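My Afternoon as a Robot's Hands

So there I am at Moreira, headset on, trying to pick up a cup with fingers that aren't mine. I'd been at it for eight minutes and I was sweating!

The job sounds silly when you say it out loud: take the thing, put it on the plate, go again. Charalambos Koutsoukos, who was coaching me, does it all day from the operator's chair, and he makes it look like buttering toast. Every run gets saved, and the robot learns from the whole pile (the good ones, anyway – my first 12 went straight in the trash).

What threw me was the thumb. I kept bending mine the way I would at home, and the robot's would swing in a beat later and bump whatever I was reaching for. "Slow down and wait for it," Charalambos told me, more than once. He also wanted my left hand parked flat on the table, out of trouble, and I kept forgetting I had a left hand at all.
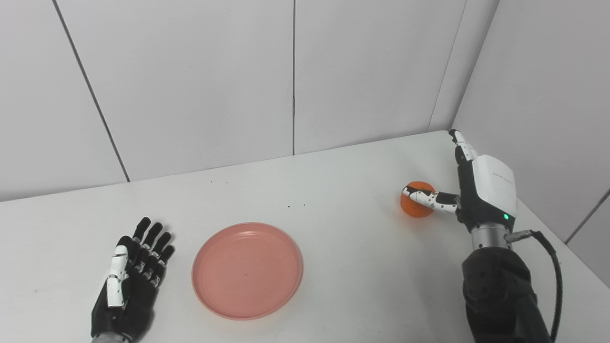 Thumb against the orange cylinder, plate still waiting.

By the end I'd landed eight clean runs, and I was weirdly proud of every one. On the drive back to Grastengate I caught myself reaching for my coffee very, very slowly.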